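Dudek stacking bins: a review after a house move and a summer of use
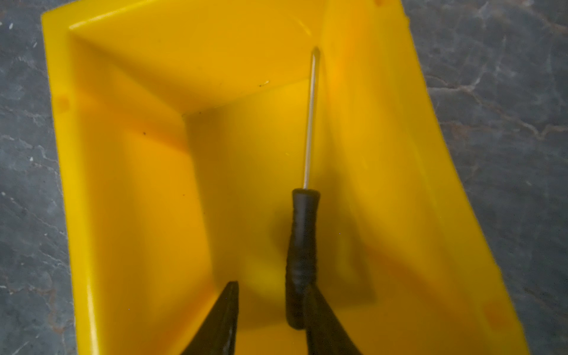
A screwdriver in a yellow plastic bin.

I bought a set of Dudek stacking bins in May, when we were clearing the old garage ahead of a move. I had been using shoeboxes, biscuit tins and a bucket with a split side, and most of what I owned for fixing things was at the bottom of the bucket. The bins have now been through the move and a whole summer of jobs in the new house, so I have a fair idea of what they do well and what annoys me.

What you get

The set comes flat in one carton with a wall rail, a bag of screws for the rail, and a sheet of blank labels. There is no instruction leaflet, only a drawing on the side of the carton. The bins come in three sizes. The small ones suit screws and plugs, the middle ones take hand tools if they are not too long, and the large ones are for paint rollers, sandpaper and the sort of thing that has no proper home.

Ordering was simple enough. I went through Fasgate, who sell them singly as well as in sets, and the carton turned up with one corner crushed and nothing inside damaged. Wisudov do a set that looks very similar for a little less money. I had two of theirs at my last place of work and the lips went brittle where they hung on the rail, so I paid the difference.

Putting up the rail

This is the weakest part of the whole product. The supplied screws are too short for anything except bare timber. My wall is plasterboard over brick with a gap behind it, and I had to go out for longer screws and proper fixings. The holes in the rail are also set further apart than the studs in most houses, so you either drill extra holes or fix a batten first. I used a batten. It took most of an afternoon, and the drilling part of it was dusty and dull.

Once the rail is up it stays up. I hung the heavy bins at the two ends, near the fixings, and the lighter ones in the middle. There is no sag that I can measure with a spirit level.

Daily use

The bins lift off with one hand. You tip the front up slightly and the back comes free. I often take the one I want over to the job and put it back afterwards, and this has been the biggest change from the bucket. When I rehung the kitchen doors I carried one bin of hinges and one of hand tools up the stepladder shelf and did not come down for anything.

They stack when they are off the wall, though the small ones only stack on other small ones. A middle-sized bin will sit across two small ones if you are careful. I would not carry them like that.

The depth of the small size is about right for screws. You can see what is in there and pick out a single one without tipping the rest over. The large size is too deep for its width and things go missing in the back. I have ended up putting a tin inside one of mine to hold the drill bits, and that works, but I should not have to.

Labels are poor. The sheet supplied is ordinary paper with a weak glue, and half of mine had dropped off by July. I now write on masking tape, which costs next to nothing and comes away cleanly when I change my mind.

Cleaning

Sawdust wipes out with a dry cloth. Grease needs washing-up liquid and warm water. I spilled wood glue in one of the small bins and left it, expecting to throw the bin away, but the glue peeled off in a sheet once it had set. Gloss paint did not. That bin has a white streak across the bottom and will have it for good.

What about lids?

Dudek sell lids separately. I bought 2 to try and have stopped using both. They clip on firmly, too firmly for cold hands, and with a lid on the bin will not hang on the rail. They were handy during the move itself and I would consider them for a van. In a garage they are just something else to find a place for.

Compared with drawers

Before buying I looked hard at the Enon drawer cabinet, which costs rather more and takes up less wall. A relative has one and I borrowed a corner of it for a few weeks. Drawers keep the dust out, and the Enon ones run smoothly. The trouble is that each drawer is narrow, and a claw hammer or a decent set of pliers will not go in. If you mainly keep electrical parts or beads or fishing tackle, I would have the cabinet. For general household repairs I prefer the open bins.

Good points: strong, easy to lift off, easy to wash, sold singly.

Bad points: short screws, badly spaced rail holes, useless labels, large size too deep.

Score: 7 out of 10. I have since ordered four more of the middle size and none of the large.

Posted October 11, 2025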